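Week 4 notes: who does what once the arms arrive

Okay, so last week we left off with the Hestent packing site, and a few of you asked me what the people there do all day now. Good question! I spent a good chunk of November on that floor, so let me tell you what I saw and you can argue with me in section.

Before the arms, Seon-mi Kwon packed sample kits by hand, 500 a shift. Pick, turn, set down, next one. Her wrists hurt and she was bored (her word), but she could chat with the whole row while she did it. Now she looks after the cells, and she told me she misses the chatting more than she expected to.

The test bench is where she learned the new job. You practice on small wooden blocks and a square marker with a thick black border, and you do it over and over until you can guess how the gripper will behave before it moves.
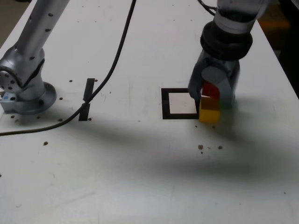

What changed for the crew

Pay went up one grade for the 18 people who took the training. Breaks got weird, though! A stopped cell can't wait the way a box could, so lunch got staggered and people started eating alone. Ye-rin Seok, the shift lead, fought to get a shared half hour back and won it in the spring.

For section: read the Byun chapter up to page 20 and bring one task from a job you've had. Who would get the boring part, and who would get the phone call when it jams?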